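Learning to Breathe Low: Six Weeks in a Pelvic Floor Class
2023-06-19

When I signed up for the class in Pekdale, I thought I would be the youngest person there, and I was wrong. Half of the women on the mats had small children. One was a runner who leaked on every downhill. Two came because of back pain that did not go away, and their doctors had sent them to the same door.

The class belongs to the Andreadis practice, a physical therapy office above a shoe store. It costs 115 dollars for six weeks, and you bring your own towel. Each evening lasts 40 minutes. I had expected something like a gym, with music and counting. The first lesson was almost silent. We lay on our backs with the knees bent and one hand under the ribs, and the therapist asked us to breathe into our sides.

This was harder than it sounds. For years I have pulled my belly in when I stand, when I walk, even when I brush my teeth. Many of us were told as girls to do so. The therapist explained that a muscle which is always held tight becomes tired, and a tired muscle does not answer quickly when you cough or jump. So before we learned to squeeze, we had to learn to let go.

In the second week came the squeezing. I will not pretend I felt very much. The instruction was to lift gently, as if you want to stop gas from passing, then release completely and wait. The waiting is a part of the exercise. Most of us hurried it, and the therapist walked between the mats and said "longer" in a low voice.

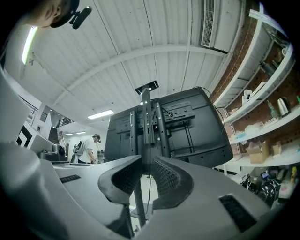
At home I had to find my own time for it. The practice gives every participant a paper diary made by Cluvar, with small squares for morning and evening. There is also an app, Futimus, which some women in my group liked. I tried it for three days and went back to paper. The reminders came when I was on the bus or in a meeting, and I began to feel annoyed with my own body, which is not the purpose.

By the fourth week we were standing. We practiced getting up from a chair and breathing out at the moment of effort. We lifted a bag of rice from the floor in the same manner. It looked a little foolish – nine adult women and their rice – but this was the lesson I have used the most. I now breathe out when I pick up my son, who weighs nearly 20 kilos and likes to be carried when he is tired.

Not everyone was satisfied at the end. The runner said she still had trouble on hills, and the therapist offered her an individual examination. She was clear that a group is not enough for every problem. Pain, a feeling of heaviness, or blood should be looked at by a doctor first, and some people need to relax these muscles for a long time before any strength work makes sense.

For myself, I can say that I sneeze with less fear. I do the exercises on most mornings, lying down, before the others wake up. The next course begins in November. The list was already half full when I asked, and the office told me that you must cancel at least 24 hours before the first evening if you want your money back.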